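Stenimex Armchair Listings – Data Card

Version 8. Last changed in August. Maintained by the catalog group at Darnetti.

Summary

The set holds 2981 records of secondhand armchairs offered for sale through the Stenimex listing service. Each record is one listing as the seller submitted it, plus a cleaned copy of the fields that buyers search on. It was put together to test matching rules for duplicate listings and to study how sellers describe the same type of chair in different words. It contains text and numbers only.

Files

listings.csv – one row per listing, UTF-8, comma separated, header in the first row.
terms.csv – the word list used to map seller wording to standard terms.
pairs.csv – pairs of listing IDs marked as duplicate or distinct.
CHANGES.txt – changes by version.

Fields in listings.csv

listing_id – integer, unique, never reused.
title_raw – the seller's title, unchanged.
body_raw – the seller's description. Phone numbers and email addresses are replaced with the token REMOVED.
frame_material – wood, metal, cane, mixed, unknown.
arm_style – open, closed, none, unknown.
seat_height_cm – decimal, blank if not given.
width_cm, depth_cm – decimal, blank if not given.
condition – integer from 1 to 5, as chosen by the seller.
price_cents – integer. Zero means "make an offer" and should be left out of averages.
region – two-letter code for the state the chair was listed in.

Measurements given in inches were converted and rounded to one decimal place. If the title and the body disagree, the body value is kept. If the body gives two values for the same measurement, the field is left blank.
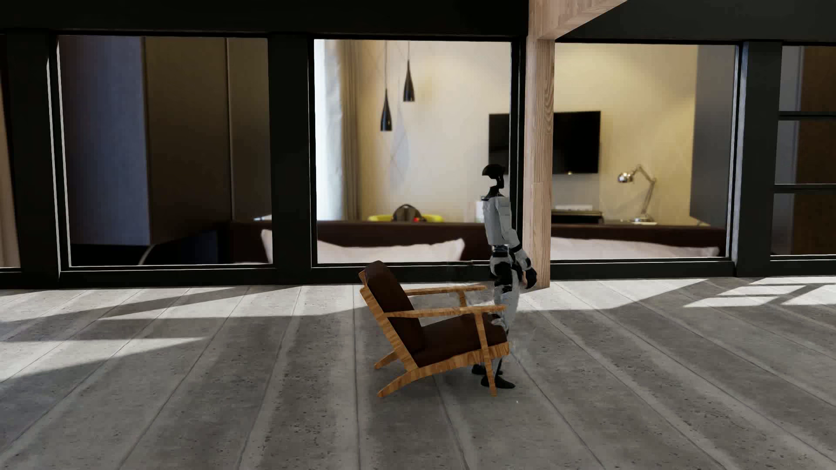
Seat height is the least reliable of the three measurements. Some sellers measure to the top of the cushion, others to the frame rail underneath, and few say which. No attempt was made to correct for this. Users who need comparable heights should filter on body_raw for the words "cushion" or "rail" and work with the smaller set that results.

Term mapping

Seller wording was mapped with Hirnamix, an in-house script that lowercases the text, strips punctuation and looks up each word or two-word phrase in terms.csv. The longest match wins. Words that are not in the list are ignored. "Easy chair", "lounge chair" and "fireside chair" are all treated as armchairs. "Accent chair" is kept only when the listing also mentions arms.

Wood species are not recorded. Earlier versions had a species field, but sellers used "oak" and "teak" so freely that the values were of no use, and the field was dropped in version 6. The original words are still in title_raw and body_raw.

Duplicate pairs

Two readers marked every pair separately. Where they disagreed, the pair was left out of pairs.csv. A pair counts as duplicate when both listings refer to the same physical chair. Two chairs from one matching set are distinct, even if the listings share their text word for word. This rule accounts for most of the hard cases, and simple text similarity does badly on them.

A spot check of 100 pairs was made after the last update. Errors found in the check were fixed and are noted in CHANGES.txt.

Known problems

Prices are not adjusted for inflation or shipping.
Recliners are under-represented – Stenimex lists them in a separate category, and only those filed in the wrong place were picked up.
Condition scores cluster at 4. Treat the field as ordinal.
Listings posted on a Saturday before version 5 lost line breaks in body_raw. The text itself is complete.
Seven-digit listing IDs were imported from the old Dvorak system and have no region code.

Loading

Read listing_id as a string if your tool drops leading zeros. Blank cells mean missing and should not be read as zero. Quotes inside body_raw are doubled in the usual CSV manner, which some spreadsheet programs handle poorly on import.

Terms of use

Free for internal research and teaching. Do not try to identify sellers or contact them. Republishing body_raw in full requires written permission from Darnetti. Corrections go in the issue tracker, with the listing ID in the title.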